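Why Our Class Stopped Finishing Books: A Reading Habits Project
Final report by Svenja Meinecke and Yakubu Adeleke
Project advisor: Ifeoma Uzor

How we got started

The idea for this project came out of a complaint, which is maybe not the best way to begin a report but it is the true one. Yakubu had three novels on his nightstand, all with bookmarks stuck somewhere in the first few chapters, and I (Svenja) had just returned a library book that I had renewed twice and never gotten past the part where the family moves to the coast. We got to talking about it on the bus and wondered if everybody in our year was the same way. Ms. Uzor told us that was a research question, and so we were stuck with it!

What we did

In September we handed out a paper survey to 100 students and got 80 of them back, a lot more than we had dared to hope for. The survey asked what people were reading for fun, whether they finished the last book they started, and if they didn't, what made them put it down. We left a big blank space at the bottom for comments, and we are so glad we did, as people wrote wonderful things in it. One person filled the whole back of the page with a defense of skipping the battle chapters.

After that we sat down with 2 students for longer talks, Abimbola Nwankwo and Ibrahim Nwachukwu, who were very patient with our recording problems.

What we found

Of the 80 students who answered, 32 had finished the last book they started. We expected most of the others to blame their phones, and plenty did, but the answer that came up again and again in the comments was that they had picked the book because somebody told them they ought to like it. Abimbola said she felt guilty every time she saw the cover, so she put it in a drawer. Ibrahim reads mostly at breakfast and told us he gives up on anything too thick to prop against the cereal box.
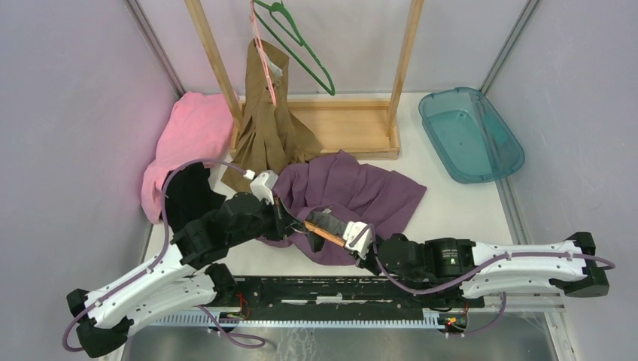
We also noticed that students who talked about their book with a friend or a parent sounded much happier about it, whether they finished or not. Our survey didn't ask about this directly, and if we did the project over we would add a question on it.

Problems and thanks

Question four was badly worded, and several people read "last book" as the last book in a series. We kept their answers in but we can't be sure what they meant. We would like to thank Ms. Uzor for reading every draft, and everyone who wrote in the blank space. Yakubu has since finished one of his three novels. I still don't know what happens on the coast.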